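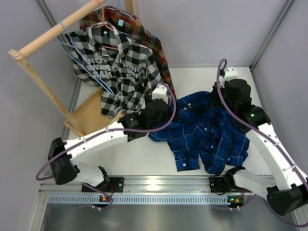 Prepared by Jeptoo Rugemalira and Régis Moulin, Zeltmont Household Methods Workshop
Reviewed by Musyoka Mohamedi

Workshop tips: comparing grippers for shirts and hangers

The following guidance is issued to members who are setting up a pair of small arms for laundry work and wish to compare fingertips or cameras before committing to one arrangement. It applies to bench trials with ordinary shirts. Knitwear, bedding and anything with a zipper are covered on separate sheets.

Choosing the test garments

Use plaid or checked shirts wherever possible. The lines show at once where the cloth has twisted, and a sleeve can be told from a shirt front on the monitor. Select shirts of clearly different colour. The workshop uses a black-and-white buffalo check, a red and dark plaid and a navy-blue plaid. Button plackets should be left open for the first trials and fastened for the second.

Shirts should not be ironed between attempts. Drop each one from the same height, so that the folds fall differently every time and no fingertip is favoured by a tidy starting position.

Setting out the rack

Stand the rack on the floor of the enclosure where both arms can reach the near end of the rail. Coloured hangers are easier to follow on camera than plain ones. Check that the cables clear the rail through the full swing of each arm, and repeat the check whenever a fingertip is changed.

Comparing fingertips

The Jonus tip is narrow and suits collars and button plackets. The Kioko tip is broader, with a notched inner edge, and holds a bunched sleeve more securely, although it tends to take up two layers where one was wanted. Members should run both on the same shirt before recording a preference. In our trials of 270 attempts, the first grasp held in 223. Most of the remainder were lost at the hem.

Set the closing force low and raise it in small steps. Fine cotton will mark if the force is set for flannel. Wipe the fingertips with a dry cloth after every session; lint on the inner faces reduces grip and may be mistaken for a worn pad.

Comparing cameras

A fixed view is preferred for judging where the rack and arms stand in relation to one another. A wrist view is preferred for the final approach. Its weakness is blur during travel, and members should pause the arm before saving any still intended for measurement. 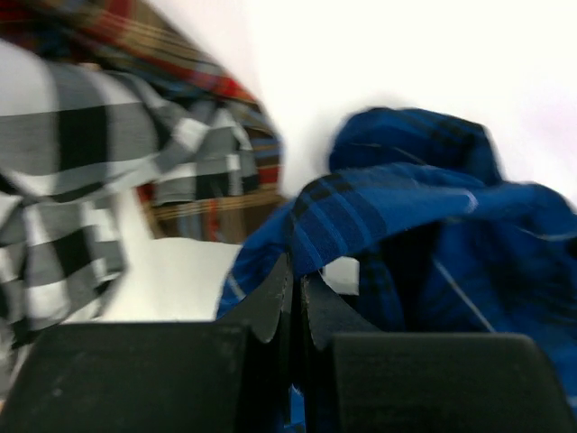
Wrist view: gripper fingers at the blue plaid cloth, with the checked and red-striped cloths to the left.

If blur persists with the arm at rest, tighten the camera bracket before altering the exposure. A white work surface reflects a good deal of light, and the Judow controller will brighten or darken the picture as cloth enters the view. Lock the exposure with one shirt already in place.

Keeping records

Enter the shirt, the fingertip, the force setting and the camera for every attempt. Five attempts per combination is the minimum accepted. Completed sheets are to be forwarded to Wekesa Langat. Requests for replacement pads should be addressed to Tâm Đinh and must state the fingertip type.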